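robots, shelves and the rule about feet

Wednesday, January 1, 2025

Happy new year, quick one before people come over. I promised Emiliano Sepúlveda I would write up the shop rules before we all forget them, so this is mostly for him and for whoever at Rirmont takes the next shift.

Background, short version. We have been running shelf picking on a mock store aisle since October. Legs, two hands, real groceries. The old rule sheet came from Trikano and was 21 pages long. Nobody read past the cover. Mine is one page and taped to the door.

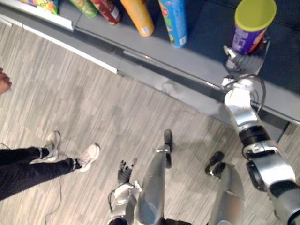 Rule one is feet. Closed shoes, and know where yours are before the arm goes up. I used to write "keep a safe distance" and that means nothing, everyone's safe distance is different. What I want now is a named spotter, one person, and the spotter is the only one allowed near the legs. White sneakers next to the robot's feet, fine, if you are the spotter. If not, back behind the tape. And cables. A thin black cable across pale floorboards looks obvious in a picture and is invisible when you're watching a hand close on a purple canister. So cables get walked before every run. Walk it, say it out loud, then start. Same for moving legs, no stepping over anything while the motors are live.

Rule 2, hands. Yours, not the robot's. Do not reach in to fix a bad grasp. Let it drop. A chip tube costs less than a finger. We keep a box for dented stock and it is pretty full, thats what it's for.

Rule three, stop button. Held, not on the table. Held by someone who isn't also typing. Vergara wanted to let the operator do both to save a person and I said no, still no.

Then grasp limits. Emiliano wants one force number for everything. I don't. Rigid tubes and cans can share a limit, bags need their own, and anything with a lid gets checked by hand after the run becuase lids creep. Log the item, the limit, and who set it. We have 687 entries so far and almost 310 are missing the name. Please stop doing that.
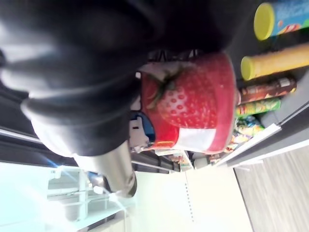
Strawberry container at the gripper, snack shelf to the right.

Pictures off the wrist camera come out sideways, so write down which way is up in the log. Don't rotate the files. The folks at Drirnport rotated half of theirs and lost a week.

Still open: batteries overnight (I say no charging with the lights off), and whether visitors need the full briefing or just the door sheet. Leaning full briefing. Send me comments by Friday, doorbell is going.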